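Lorkcombe Hall: plumbing and wet areas checklist, with comments
Checked Apr 22, 2020

What a pleasure to go round this building again. The pipework in the kitchen wing is so much tidier than it was in November!

1. Stopcock, front lobby. PASS
Turns freely by hand. The new label is lovely and big, please do the same for the one in the yard.

2. Cold tank in loft. PASS
Holds 800 litres, lid fits tightly, insect screen in place. Lagging is thin on the north side (I'd add another layer before winter).

3. Hot water cylinder. PASS WITH COMMENT
Pimano thermostat set correctly and the relief valve discharges outside. The log sheet has a gap of 30 days, so please fill it in every week, even when the hall is shut.

4. Waste pipes under kitchen sinks. PASS
No drips at any joint with both bowls emptied together. Really neat work, and the clips are spaced at 600 mm all the way along.

5. Spare pipe and fittings. PASS
White pipe, kept with its connectors.

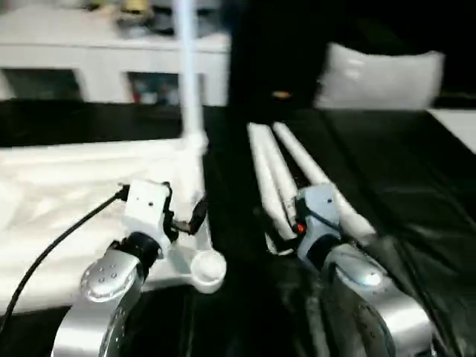
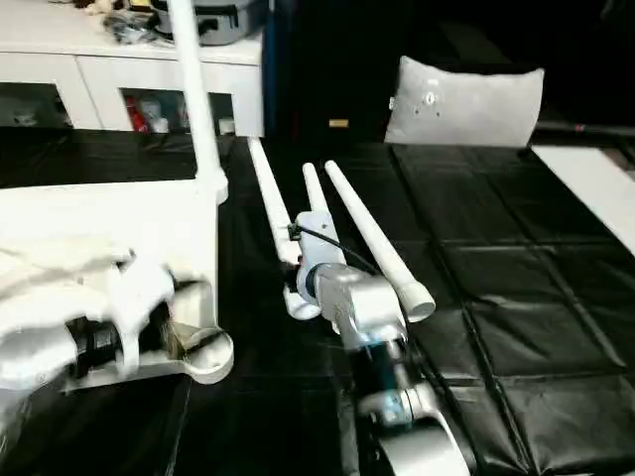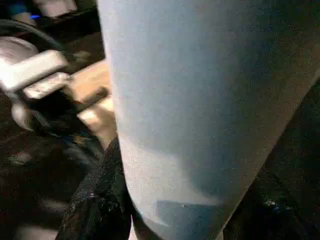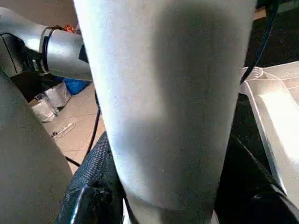 6. Yard drain. FAIL
Grating cracked on one corner and rocking underfoot. Cone it off today and order a replacement from Calimlim, who have the right size. The gully itself runs beautifully.

7. Accessible toilet. PASS WITH COMMENT
Grab rails solid, red cord reaches the floor. Basin tap is stiff and could do with a new washer.

8. Outside tap. PASS
Double check valve fitted, hose stored off the ground. Good stuff.

9. Kultoda pump, cellar. NOT TESTED
Float switch was under a crate. Clear a space round it and I'll happily come back.

Next full check due in November. Item 6 needs doing before the hall reopens.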